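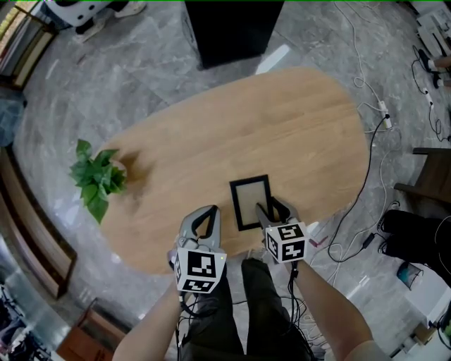

Fig. 2. Small black-bordered frame on an oval wooden table, with a leafy plant at the left-hand end.

Room Dressing, Unit 6: The Table Top
Course handout, Trastitz evening school

Welcome back, everyone, and thank you for bringing in such a lovely muddle of vases, clocks and candlesticks last time (I still have somebody's brass owl, so do come and claim it!). In this unit we leave the walls alone and think about what stands on a table, and in particular about the picture frame, which people will insist on pushing right to the back where it can't be looked at.

Start with the table itself. An oval top has no corners to tuck things into, so whatever you put on it has to find its own place. In Fig. 2 the plant has been given one end, with its heart-shaped leaves tumbling over the edge, and the frame is over towards the near side, a bit right of the middle. I like that there is a good stretch of bare wood left over. If your table has a grain as clear as this one, please let it show, and save the runner for the table with the ring marks.

Now the frame. A thick black border is a strong thing on light brown wood, and a small frame can carry it quite happily beside a big green plant. A pale, quiet middle helps too. Stand it on its long edge if the picture is a wide one, lean it back a touch, then go and sit in the chair you use most and see whether you can still make it out. I have moved the one on my own hall table more times than I care to admit, and in October, when the light comes in low, I always have to move it again for the glare.

To try at home before Unit 7:

Clear one table completely and wipe it down.
Put back 3 things, one of them a plant and one a frame.
Leave it for a day or two, then swap the ends over and live with that for a while.
Jot down which you preferred, and bring your notes along.

A word on frames for those who asked: the Veletex folder on the side shelf has the sizes chart, and you may borrow it overnight. Bring a soft cloth next time, as we shall be cleaning glass.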